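Team Toltari build log: the bouquet task
Posted by Hjørdis Solheim, 21 May 2025

hsolheim
Thread for the spring project, as promised to the three of you who asked and the rest of you who will complain anyway. Our club drew the household task for the Ruvammont showcase, and out of a hat containing "fold a towel" and "sort some screws" we picked flower arranging. Two arms, one vase, a pile of fake tulips. The tulips have to end up in the vase. Points for each stem that stays upright, points off for knocking the vase over, and a style mark that the rules describe in one sentence and the judges will describe in none.

The plan is learned from demonstration. One of us drives both arms by hand, we record it, we do that 100 times, then we train overnight and come back in the morning to see what it thinks a tulip is. Left arm is on vase duty, right arm is on flower duty, and in theory they meet in the middle.

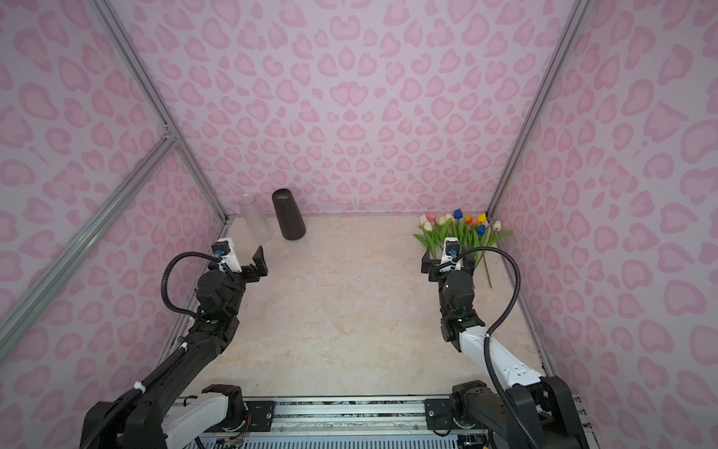

The cell with both arms on their rail, tulips in the back corner. Wallpaper by unanimous vote, minus one.

I was the minus one. Ask me anything except about the fabric.

stendis_fan
I'm asking about the fabric. Doesn't a busy background wreck the vision side? We ran plain gray last year and it still mistook a shadow for a part.

hsolheim
Gray was my position too. The argument that beat me was that if the policy can find a stem against leopard spots it can find one against anything. I don't believe this, but I was outvoted by people who had already bought the fabric.

kettle_logic
They're right, sort of. Plain gray teaches it that the world is plain gray. But one loud background has the same problem, just louder. You want to swap it out between sessions. The showcase hall isn't going to be pink.

hsolheim
The showcase hall has a carpet that would make you miss the pink.

pbj_torque
Question about the grippers. Parallel fingers on a thin stem, how are you keeping it from twirling? When we did the pens task in October the pen would spin around in the grip like it was trying to leave.

hsolheim
It does twirl. We've tried grabbing low, grabbing high, and grabbing the leaf by accident. High is better for lifting and terrible for putting in the vase, because then the bottom of the stem swings around and pokes everything but the hole. Low is the reverse. Current compromise is a bit below the middle, and we lose a few either way. I've got foam tape on order for the fingers.

Numbers, for the people who only read numbers: 1,823 seconds of usable demos so far, which sounds like a lot until you divide it by how long I take to pick up one tulip.

kettle_logic
That's roughly half an hour. You'll want a lot more. The Chávez group posted that their cup stacking didn't get reliable until they had hours of it.

pbj_torque
Disagree. Cup stacking has a million ways to start. If she keeps the flowers in the same corner every time she can get away with less.

kettle_logic
And then a judge drops them two inches to the left and the arm picks up air. Very elegantly, I'm sure.

hsolheim
You're both welcome to come hold the controllers. My wrist has opinions about "a lot more."

Update after a long afternoon. We moved to letting the flowers land wherever they land, so kettle_logic wins that one. Some stay together and some wander off by themselves. Strays are easier to grab and farther to carry, and the bunch is the opposite, so it's a fair mix for training.
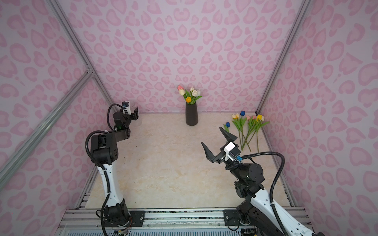

stendis_fan
Have you thought about only scoring the first few stems? Our coach always says a short task done clean beats a long one done halfway, and once the vase gets crowded each new flower shoves the old ones around.

hsolheim
Rules say all of them count, but there's no minimum. So yes, we could stop early and call it minimalism. There's a faction for that. I want the full bouquet.

pbj_torque
What does the left arm do all this time? Sounds like a lot of motor for a vase holder.

hsolheim
That's the other fight. Half the club wants it to steady the vase, the other half wants it to take a stem in a handoff so both arms are "collaborating" for the style mark. We tried the handoff. Both grippers let go at the same time, very politely, after you.

kettle_logic
Steady the vase. Please.

hsolheim
Noted. Next session is steadying only, with the foam tape if it shows up. I'll post the training curve when there is one, and if it's flat I'll post it sideways.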